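Lasach, finally!

December 22, 2022

So where did I leave you? On the ferry, I think, eating crackers and feeling sorry for myself. We made it to Lasach by lunchtime, and I forgave the sea almost immediately, because what a pretty little town! The houses climb straight up from the harbor, and our guesthouse was (of course) at the very top. I counted 301 steps with a suitcase. Larasati had a backpack and was very smug.

Boris Mujić, who runs the place, gave us plum juice and a hand-drawn map with seven things circled on it. We managed five. The old customs house was closed, and the lighthouse walk was longer than my shoes could take.

My favorite was the covered market. I bought a jar of fig jam, then went back for a second jar, then ate most of the first one on a bench with my fingers. No regrets! In the afternoon we took the local bus to Vorard, a village with a tiny stone chapel and more cats than people, and sat on the wall looking at the islands until it got chilly.

Dinner was grilled fish and far too many potatoes. Larasati Ngau, if you're reading this, you still owe me for dessert.

We had one more full day, and I'll get to the boat trip in the next post. First, a few odds and ends, as I promised some of you in the comments.

Back home and catching up

I've been doing the boring after-vacation stuff all week: laundry, mail, sweeping up.
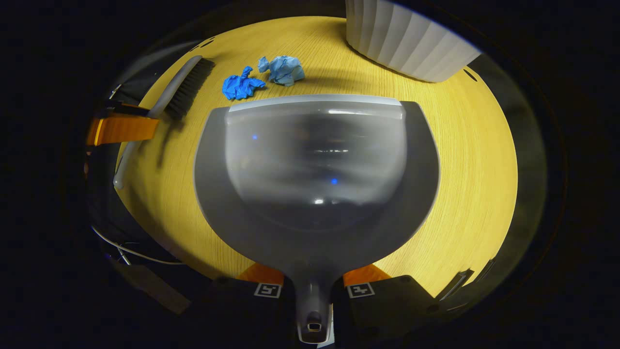 What I'd pack next time

Better shoes. A smaller suitcase. An empty jar or two, for jam purposes.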